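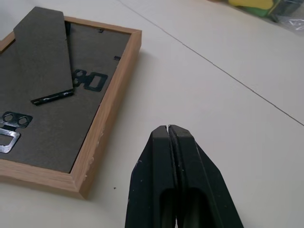
Botas de lluvia Drevinden, caña media, color musgo

Las compré en septiembre con el descuento de fin de temporada y las he llevado todo el otoño, así que algo puedo decir. Venía de unas Moma que me duraron muchos inviernos y que jubilé con pena. De las Drevinden me habían contado maravillas, sobre todo Rosimeire, que tiene dos pares y los defiende como si cobrara comisión.

Lo bueno primero: no calan. La suela agarra bien en acera mojada y el forro no hace bolas. Hasta ahí, lo mínimo que le pido a una bota de 200 euros.

Ahora bien, la talla es un disparate. Gasto un 39 en todo y tuve que cambiarlas por un 40 —portes a mi cargo, gracias—. El gemelo es estrecho y con vaquero grueso no hay manera de meterlas. Y eso de «caucho natural curado a mano» me lo creeré cuando alguien me explique por qué el talón ya blanquea.

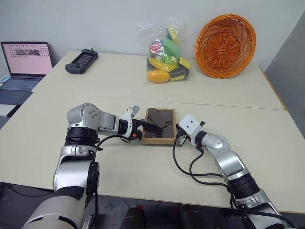 Marco pequeño de madera, sobre la mesa de color crema.

Lo de «desde 1813» que llevan estampado en la caña tampoco me dice nada. Una fecha no abriga.

¿Las recomiendo? A mitad de precio, puede. Las Amska cuestan bastante menos y la plantilla es mejor; son más feas, eso sí, y solo vienen en negro. Yo me quedo estas porque ya las he usado y no me las admiten de vuelta.

Nota: 6 de 9 en mi escala de siempre, y el sexto punto es por el color.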